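Section 4: Setting up the table

Read this section before you plug anything in. It covers the Hivard side table with the angled front corners, and the pale extension lead supplied with the Dabbas desk kit. If you bought the table on its own, follow the steps for the table and use your own lead, provided it meets the ratings given in Section 2.

4.1 Placing the table

1. Choose a spot within reach of a wall socket. The cord should run from the table to the wall with some slack and without crossing a doorway.

2. Stand the table on a hard, level floor. On carpet, press down on each corner in turn and adjust the feet until it stops rocking.

3. Leave a gap of 60 mm between the back edge of the table and the wall. The plug and the cord need this room.

4. Turn the table so that the angled corners face into the room. The straight edge goes to the back.

Note: Tables made before 2019 have fixed feet. Use the felt pads in the small bag to level these.

Caution: Do not place the table against a radiator or under an open window.

4.2 Clearing and wiping the top

1. Take everything off the table.

2. Wipe the top with a cloth that has been wrung out well. Follow the grain pattern from one side to the other.

3. Dry the top with a second cloth and leave it for ten minutes.

4. Check that no water has collected along the edges before you bring the extension lead to the table.

Do not use wax polish. It leaves a film that lets the lead slide about when you push a plug in.

4.3 Positioning the extension lead

The lead works best across the middle of the table, with its long side more or less in line with the back edge. It does not have to be perfectly straight. You should be able to reach the switch without leaning over anything tall, and the sockets should face upwards.

1. Make sure the plug on the end of the cord is out of the wall.

2. Lay the lead on the table with the switch end to the left. If you are left-handed and prefer the switch on the other side, turn the lead round, but check that the cord still reaches the wall.

3. Gather the spare cord into a loose loop beside the switch end. One or two turns are enough. Do not wind it tightly and do not tie it.

4. Let the plug end rest on the table until everything else is in place.

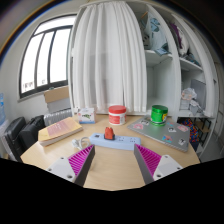

5. Fit any adapter you need before the lead is connected to the wall. Push it down until the base sits flat against the socket. An adapter that leans or lifts should be taken out and tried again in the next socket along.

6. Turn the switch to off.

7. Run the cord over the back edge of the table and connect the plug to the wall socket.

8. Turn the switch on and try one item, such as a lamp. If it does not come on, see Section 7, Fault finding.

Caution: Never plug one extension lead into another.

Caution: Unloop the cord fully before running a heater, a kettle or anything else that draws a heavy load. A looped cord can overheat.

4.4 Arranging other items

Most people keep a few things on the table along with the lead. The top is rated for 22 kg spread evenly, and this includes the lead and anything plugged into it.

1. Put thick books to one side, lying flat. Keep them off the lead and off the cord. A heavy book set down on a cord can damage the covering over time, and the damage is hard to spot from above.

2. Stand small boxes behind or beside books, where they will not be knocked when you reach for the switch.

3. Jars with screw lids can go at the back. Tighten the lid each time you put the jar down. If the jar holds anything liquid, such as cream, paste or glue, move it to a shelf instead.

4. Keep cups and glasses off the table altogether while the lead is switched on.

5. Leave a clear strip along the front for your hands and for whatever you are working on.

Note: The Bidetti tray (sold separately) fits the left or right side of the table and gives small items a raised edge. It must not be used to hold the extension lead, as the edge traps the cord.

4.5 Tidying the cord for longer use

If the table is going to stay in one place, you can fix the cord with the Farari clips. There are two in the kit.

1. Wipe the underside of the back edge and let it dry.

2. Peel the backing from the first clip and press it on, roughly a hand's width in from the corner nearest the wall socket. Hold it for 30 seconds.

3. Fit the second clip at the other end of the back edge if the cord has to travel that far.

4. Wait an hour before pressing the cord into the clips.

5. Check that the cord between the last clip and the wall hangs slack.

The clips can be taken off with a hairdryer on a low setting. Unplug and remove the lead before you do this.

4.6 Regular checks

Once a month, switch off at the table, unplug at the wall and look over the full length of the cord. Look for cuts, flat spots and any browning near the plug. Feel the adapter as well; if it is hot after light use, stop using it. Dust the sockets with a dry brush. Do not use a cloth with cleaner on it.

The switch is tested to 100 on-off operations a day. If it becomes stiff or stops clicking, replace the whole lead. It has no parts that can be repaired at home, and opening the casing ends the guarantee.

For storage, see Section 5.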